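A Saturday at the Skornik House in Unby

I had wanted to visit the open day of the Skornik House for several years, and each year something came between. This March it finally worked. The train to Unby takes long and the last part of the way you must go by bus, so I arrived when the first talk had already started. I found a chair at the back.

The Skornik House is the meeting place of the Tratel people, who live in the hills north of the town and also, for the most part nowadays, in the town itself. I am not Tratel. I come from another small people in another country, and my own grandmother's language I speak badly. I write this so that the reader knows with which eyes I looked at everything.

The talk was about the number of speakers. In the last count 3161 persons wrote that they speak Tratel at home. The speaker did not like this number very much. She said that a person who says good morning and good night in Tratel to a grandchild may tick the same box as a person who dreams in it, and that the form has no space for the difference. A man in the front row answered that with 3000 people you can still have a theater, a choir and many quarrels, and so it is a living language. People laughed, but she did not change her opinion, and I think she was right to keep it.

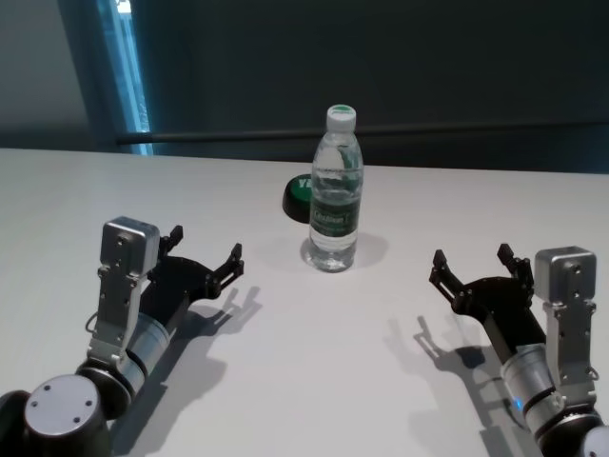 After the talk there was a walk through the building in small groups. The house was a boarding school before. Children from the hill villages were brought there in the autumn and went home for the summer, and in between they were not allowed to speak Tratel, not even in the yard. Our guide told this in a very plain way. Her mother had slept in the room where the library is now. She showed us where the beds stood and then she went on to the new heating system, and I needed some minutes before I could listen to the heating system.

The library has 700 titles in Tratel, and this includes school books, church books and the printed programs of the song evenings. You can borrow them also if you live outside Unby, but you must bring them back yourself, they do not accept the mail. A retired teacher was sitting there to help visitors to find a family name in the village registers. The line was long. Some families had the name changed by a clerk, and in the registers you find both forms, the old one crossed with one thin line. A woman before me in the line found hers and asked for a copy, and then she asked for two more.

At noon we ate. The kitchen of the house is small, so the food came from Fu, the restaurant across the street, which cooks for the open day every year. There was barley soup after a Tratel recipe and there were also dumplings which are not Tratel at all. I took both. If you go next year, eat early. 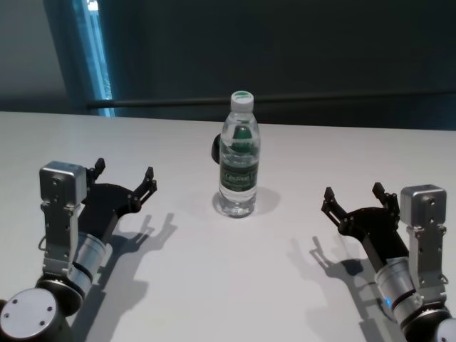
In the afternoon I went to the beginners' lesson. We were 13 at the start and fewer after the break. Tratel has two words for "we", one which includes the person you speak to and one which leaves this person out. The teacher let us practice it in pairs, and it is strange how polite or how cold a simple sentence about the weather can become. I made the mistake all the time. When I said "we thank you for coming to our house" I had by accident made the teacher a host together with me, and she said this is a mistake that she likes.

The last part was a discussion about the road signs. The municipality of Unby put up signs in two languages on the main road, but the Tratel name stands below and in smaller letters. The older people in the room were mostly content with it. They remember when a sign like this would be painted over in one night. The younger ones want the same size, and one of them had brought measurements of every sign between the bus station and the bridge. The representative of the municipality said that the size is a question of safety for drivers. I have heard this same answer at home, in my own language, almost word for word.

There was no vote, as it was only a discussion. They will write a letter – the house writes many letters – and it should be read at the spring meeting of the municipality.

I missed the choir, which sings at seven in the evening, for the last bus leaves before. This is a pity and the organizers know about the problem. Some visitors stay overnight with families in the town, you can ask for it at the entrance desk, but you should do it in the morning when you come.

Entrance is free. The exhibition texts are in Tratel and in the state language, with a folded sheet in English which is short but correct. For the lesson you have to put your name on the list at the door of the library.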